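Esness Household Tasks Program
Interim progress report, work package 2: kitchen clearing and packing
Prepared by Naledi Sithole for Wenche Sjöberg, Dornodby Fund
May 18, 2023

Status

Work package 2 is on schedule. The simulated kitchen is complete, the task list has been agreed with the Jistenby test apartment, and the first full evaluation has been run. Work on the physical kitchen has not started and remains planned for December.

Scope

The question put to us by the Fund was whether a general-purpose arm and hand can clear a kitchen counter without a person standing by. We divided this into short chores: moving food between plates and containers, moving cartons and boxes, and closing drawers. Each chore is described to the controller in one plain sentence. No chore-specific programming is allowed after that point.

Evaluation

The evaluation consisted of 300 trials per chore, with object positions changed between trials. A trial counts as complete only if the object is at rest in the right place when the time limit of 40 seconds expires. Partial credit is recorded separately and is not used in this report.

Small food items gave the best results. The controller finds them reliably and places them on a plate with few drops. Large boxes are the weak point. The hand has to hold a box by its faces or edges, and a small error in wrist angle at the start becomes a large error at the far end of the box. The controller also loses sight of whatever the box is covering, which matters most in the last few inches before release.

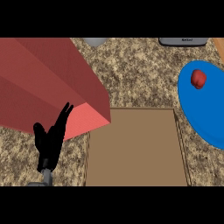 Ghazal Amini reviewed the failed box trials individually. Most fell into two groups: the grip slid along the face during the lift, or the box was released too early and came to rest on the rim of the target. The second group is the easier one to address. A longer hold before release has been added and will be tested in the next run. The first group probably needs better contact sensing - we do not expect to solve it with more training data alone.

Simulation limits

Friction values in the simulator were set from measurements on a small number of household packages. They do not cover damp cardboard, torn flaps or glossy film. Mitra Nazari is extending the measurements, but the results above should be read as an upper limit on what the same controller would do in a real kitchen.

Answer to date

For light, compact items, machines are close to useful at this chore, though still slower than a person. For boxes they are not. We would not at present recommend an unattended trial in an occupied home.

Budget

Spending is within plan. The one unplanned item was a replacement workstation part from Asadi at $1,899, charged to the equipment line. No transfer between lines is requested.

Next period

Repeat the box trials with the revised release step. Complete the friction measurements. Agree on the safety procedure for the Jistenby kitchen; Nazanin Arabzadeh has the draft and will send it to the Fund for comment before any hardware is installed.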